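Minutes of the Faculty Meeting, Department of Political Science
May, Thursday, 3:00 p.m., Seminar Room 2

Chair: Rhydian Gethin
Present: nine teaching staff, two student representatives
Apologies: one received

1. Minutes of the previous meeting
The minutes were approved with one correction. In item 4, "elective course" should read "required course".

2. Introductory course, fall term
The chair informed that registration for the introductory course is closed to new students, with 25 places in each section. The waiting list is long. It was discussed if a fourth section can be opened. Two colleagues were in favor, but they asked who will do the grading. The chair will speak with the dean's office and report by e-mail.

The student representatives said that the reading load in the first three weeks is too heavy, especially the chapters on federalism. The instructors agreed to move one chapter to week five.

3. Pumphrey Lecture
The lecture will be on religion and voting in small towns. The speaker has accepted the invitation and asks for a room with a fixed microphone. The budget is 2,000 dollars, and from this amount the travel must also be paid. The large hall is taken on the evening we wanted, so the lecture will start at 4:30 p.m. in the library auditorium.

After the lecture there will be a small reception with fruit and coffee, as last year.
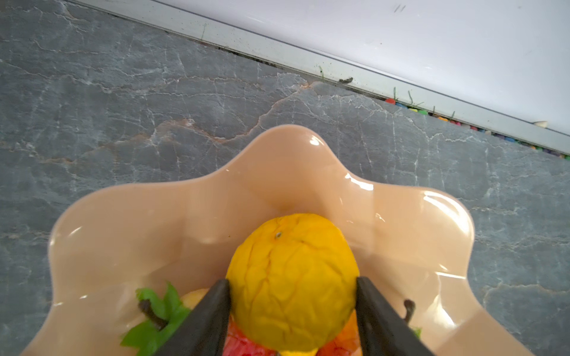

4. Student research grants
The department received almost 30 applications. The total sum to give is 1,000 dollars, the same as before. One member found that this is too little for students who must travel for interviews, and the others supported this opinion. It was decided to give fewer grants but larger ones. The applications will be read by three members before the end of the month.

5. Survey software
The license for Usuline ends in summer. The methods instructor would like to change to Flesto, which is easier for beginners. Another colleague remarked that her old data files are all in Usuline and she does not want to lose them. Decision: to keep both for one term, if the price permits. The methods instructor will ask for an offer.

6. Any other business
The key for the map cabinet is still missing. Please look in your drawers.
Office hours for the exam week must be sent to the secretary by noon on Monday.

The meeting was closed at 4:20 p.m.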